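Fabric Labels Should Tell Us More Than the Fiber

August 29, 2025

I bought a Zulletti overshirt last fall and the label inside the collar says 100% cotton. It says where the shirt was sewn and how to wash it. It doesn't say how heavy the cloth is, who wove it, or how much it will shrink. I found out about the shrinking on my own, after one wash at 30 degrees, which is what the label told me to do.

Clothing companies know all of this. When a brand orders cloth from a mill, the order sheet lists the weight, the yarn, the weave, the finish and the shrinkage allowed. The buyer signs off on each line. Then the shirt goes to the store and most of that information stays behind in an office.

I worked for 8 years in the sample room at Grelberg, a mid-priced menswear firm, and I handled those sheets every day. One season we changed the twill in our main work pant to a lighter one. The order was for 3,705 pairs. The price stayed the same and so did the label, down to the last word. Customers noticed by spring, when the knees started to go.

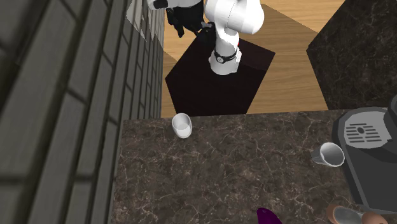 The usual answer from the trade is that shoppers don't care about cloth weight and wouldn't understand it. I don't believe that. People who buy jeans learned to ask for ounces years ago, and people who buy bedding ask about thread count, even though thread count is a poor guide. Give them a better number and they will use it.

Ichikawa, a small shirt label I have bought from for a long time, prints the weight and the mill on a second tag at the side seam. The shirts aren't cheap. But I know what I'm paying for, and when I reorder I can check that I'm getting the same thing — or see that I'm not.
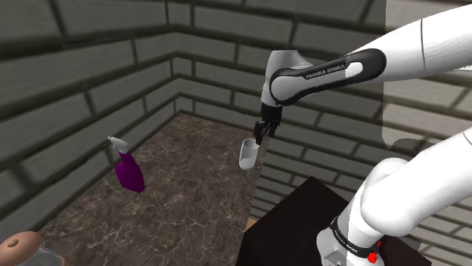

Cost is the other objection, and it's a weak one. A care label is already being printed for every garment. Two more lines of text add next to nothing. Rustis put cloth weights on its website for its knitwear, and if a company can type the figure into a product page it can print it on a tag.

I would start with weight and expected shrinkage, on every woven shirt and pant. The mill's name can come later, and I expect a longer fight over that one. New fall stock reaches the stores in September, and I'll be turning collars inside out again to read what's there.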